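Housekeeping and Linen Care, Level 2
Unit 4 handout: Cleaning cloths – sorting, folding and storing
Jornlow Training Kitchen and Laundry, revised Apr 29, 2019

Bring this sheet to both practical sessions. It replaces the one given out in March, which had the old colour table on the back.

4.1 Colours

Colour coding keeps a cloth in the area it was issued for. At Jornlow we use three colours in the practical room:

Blue – glass, mirrors and general dusting
Green – kitchen worktops, tables and food areas
Pink – washbasins, taps and tiles

Different employers use different systems. If you go on placement to the Trosa site, read the chart inside the store cupboard door before you pick anything up, as their pink and green are used the other way round. A shade lighter or darker counts as the same colour. Patterned cloths are outside the system and should be put to one side for the tutor.

4.2 Types of cloth

Microfibre picks up dust and grease with little or no product. It must be washed apart from cotton, which sheds lint into it. Never use fabric softener, as it coats the fibres. Ours are washed at no more than 80 degrees, but the care label on the cloth always comes first.

Looped and waffle weaves hold more water and are better for drying off. They take up more room when folded, so allow for this when you choose a container. The loops can catch on wire, so lift these cloths straight up out of a basket and don't drag them over the rim.

Care labels are usually sewn into the hem or a corner. On a bunched cloth you may need to open out the folds to find one. If the print has worn off, treat the cloth as the most delicate item in the load.

4.3 Containers

Clear tub: folded clean cloths, one colour to a tub
Wire basket: cloths waiting to be folded, where air can get to them
Dark plastic tub: used cloths going to the wash

Wipe out the plastic tubs before each session. Check the wire baskets for bent ends by running a dry cloth over them first. Do not fill any container above its rim.

4.4 Setting out the table

Begin with the cloths unfolded and keep the containers within reach. Leave a clear patch of table in front of you at least as wide as the largest cloth.

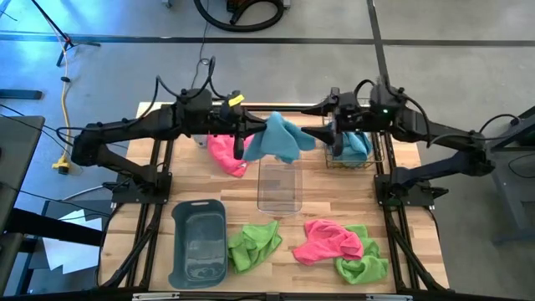
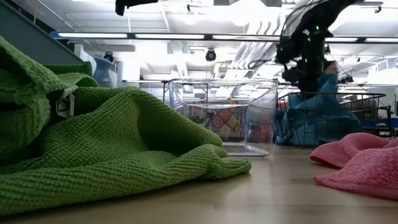
Fig. 4.1 and 4.2. Cloths and containers on the sorting table, with a blue cloth in the wire basket in both views.

4.5 Method

1. Wash and dry your hands.
2. Pick out one colour and work through it before starting the next.
3. Hold the cloth by two corners and let it hang. Shake once, away from your face.
4. Check both sides for holes, pulled loops and stains. Damaged cloths go to the tutor.
5. Lay the cloth flat and smooth it from the middle outwards.
6. Fold in half, edge to edge, then in half again. Large towels are folded in thirds lengthways first.
7. Place in the tub with the folded edge facing you.
8. Close the group off with a colour card before moving on.

A small cloth can be folded in the air once you are used to it. For the assessment, fold on the table.

4.6 Common faults

Folding a cloth that is still damp. Feel the hem and the label, which dry last.
Mixing two greens because one is under the other. Separate overlapping cloths before you begin.
Pressing the stack down to make it fit. Use a second tub.
Leaving the label sticking out of the fold.

4.7 Stock record

Fill in the stock sheet at the end of the session. The Susero store issues cloths in packs and holds 1,000 when full. The last full check gave 898, and an order is placed when the figure drops to 500. Write the number taken, the number returned and the number withdrawn – three separate columns, even if one of them is nil.

Reading for next time: Wibisono workbook, section on wash temperatures and drying. Do the short written task at the end of it and bring it with you.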